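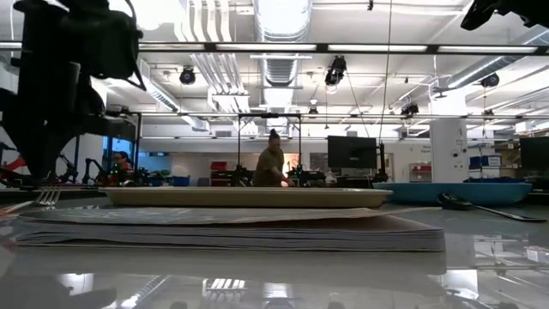

Spent Sunday sorting out the shared crockery at work. Short thread, mainly for people who use the kitchen at Awan and keep asking me where things have gone.

It started because Lina Smadi couldn't find a clean fork. We own 58 forks according to the list on the cupboard door. On Friday there were four in the drawer.

So everyone was asked to bring back whatever was on or under their desk. Mugs mostly. Plates with toast crumbs. One person had a full set of bowls and said they thought they were theirs.

Final figure was 73 pieces returned. I washed the lot in three goes as the dishwasher only takes small loads before it starts leaving grit on everything.

The long oval platter, the tan one with the raised rim, is staying. It's the only thing we have that will take a whole tray bake. I've had it sitting on top of the big stack of paper while I worked out which shelf it goes on. Too long for the middle one. It will live on the bottom shelf, left side.

The blue tray with the flat rim is staying too. It's shallow, so no soup and nothing with a sauce. Fine for biscuits or fruit.

Cutlery is where I need people to agree. We have silver forks and we have black spoons, and they came from different sets. Maya Sabbagh wants to buy one matching set and give the rest away. I don't mind them being mixed. A black spoon works the same as any other spoon.

I did look at prices. The Nornitz set is decent but the teaspoons are tiny. Zarkex do a cheaper one and the knives bend. If anyone has used either for more than a year I'd like to hear how they held up.

On the paper: the pile has been moved from desk to table and back since May. If any of it is yours, take it by Wednesday. After that it goes in the recycling and the table goes back to being a place to eat lunch.

New arrangement for the drawer - forks at the front, spoons behind, knives on the right, anything sharp in the separate box. I've put labels in. Please don't tip the whole lot in together after washing up.

Plates are stacked by size. Platters and trays stand on their edge next to the bread bin, apart from the long one, which won't fit that way and lies flat.

Seven mugs left over with no owner. They're on the windowsill by the kettle. One says Zimik on the side and has a chip in the handle, so go carefully with it.

Will do the fridge next weekend. If you have a jar in there, put your name on it.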